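Akport Community Kitchen – progress report to the Jacobs Fund
Saturday, November 8, 2025
Covers: second quarter of the grant, fruit and lunch table

Sorry this is a bit later than agreed. Written between the lunch clear-up and the van, so notes more than prose. Full accounts to follow seperately.

Where we are

Lunch club running every week as planned, no cancellations. The fruit table started in the second week of the quarter and has now settled down. 578 portions of fruit gone out since the start of the grant, 277 of those this quarter. Lower than the first quarter, and the reason is simple: we shut for the boiler. Two sessions lost, then a slow one after, people hadn't heard we were open again. Numbers picked up once the notice went back in the Cletton newsletter.

Regulars at lunch now 30 on a normal week. We said in the application we would get to that by the end of the year so we're there early. Room is at its limit though. See below.

What the money went on

Fruit, mostly. Two round tables, second-hand, good condition, one needed a foot replacing. Cloths. Serving platters, the big white oval sort, bought from the catering clearance place on the Zastden road. Two more boxes for carrying. Printing for the recipe cards, which came in under what we put down.

Not spent yet: the fridge money. Still waiting for a quote that includes taking the old one away. Would like to carry this line over into next quarter if you are happy with that – please confirm either way, email is fine.

The fruit table

The idea in the application was a fruit bowl at the end of lunch. Changed that early on. A bowl in the middle of the room gets bananas taken from it and not much else. So now we use one of the round tables, fruit straight on the cloth where people can pick it up, and a platter at the back for whatever they choose to be cut up or passed round. Much better take-up. People stand and talk at it. The kitchen end likes it too, less washing up.

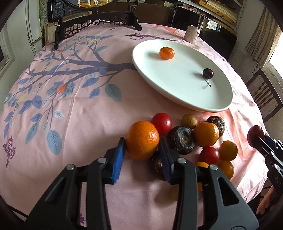 Variety is the part we most wanted to get right, and the part the feedback forms mention most. First month was apples, pears, bananas. Fine but dull. We now aim for a mix of sizes and at least one thing that some people will not have had before. The pink cloth with the tree and the birds on it is the one everyone asks for, so that tends to be what goes down first. On it you get the sort of spread we are buying now: big mandarins, red and yellow cherry tomatoes, water chestnuts, a longan, a kumquat, and a plum. A small mandarin and a cherry on the platter. Some argument over whether tomatoes belong on a fruit table. They stay, they get eaten.

Water chestnuts have been the surprise. Bought them once on a whim from the market, in their skins, and several people knew exactly what to do with them and showed the others. One lady had only ever had them out of a tin. We have asked for them again. Longans slower – people like the look but aren't sure about the peel, so a card now goes next to them saying how to open one and to mind the stone.

Mandarins are the safe bet. Easy to peel for most, and the ones with stiff hands ask a neighbour, so it gets people talking.

What hasn't worked

Grapes. Too messy on the cloth and the stalks end up everywhere. Stopped.

Melon. Lovely but needs a fridge, so on hold until the fridge is sorted.

Take-home bags. We made up 16 in the first go and more than half came back or were left on chairs. Asked why and the answer was mostly that people come on the bus and don't want to carry. Trying smaller paper bags next, two or three pieces each, left by the door so nobody has to ask.

Recipe cards, mixed. The short ones go. The long one with the crumble on it does not. Will redo it on one side of card with bigger print.

The room

Getting tight. With both round tables out plus the lunch tables there isn't a clear way through for walking frames. We have moved the coat rail into the corridor and that helps but it isn't a proper fix. The bigger hall at Cletton has been offered for one session as a trial, rent free the first time. Would mean moving everything in the van. We think worth trying once in the new year and will report back.

Feedback

Forms kept short this time, four questions, and a lot more came back. Most said the fruit was a reason they stayed on after the meal. Several asked for more soft fruit. One asked for less fruit and more cake, which we have passed on to the cake people.

A few wanted prices, so they could buy the same at home. We're putting together a small sheet of what is cheap that month and where. Draft done, needs checking.

Next quarter

Fridge in, if the quote comes through. Trial session at Cletton. Smaller bags by the door. New cards. Second patterned cloth, as the pink one can't be in the wash and on the table in the same week. Something warm to go with the fruit for the cold months – stewed plums probably, with custard if the kitchen agrees.

What we need from you

A yes or no on carrying over the fridge line. And the new reporting template if there is one, we have used the old headings here as I couldnt find anything newer on the portal. Receipts are scanned and can be sent on Monday.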